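Chapter 4
When the Folding Table Changes Hands

I spent a winter at Lundgren, a laundry that folds for hotels and walk-in customers, and I went in ready to write about speed. What people wanted to tell me about was their wrists (and their shoulders, and their shoes!).

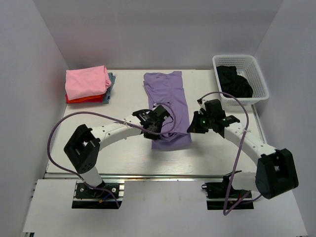

Jobs rarely vanish in one go; they get taken apart, task by task. Folding is a good one to start with. A shirt with a wrinkled collar, like the purple one under the two grippers, asks for lots of small choices that a skilled folder makes without thinking. So who makes them now, and who gets called when the machine gets one wrong? Keep both questions handy as we follow a Monday shift.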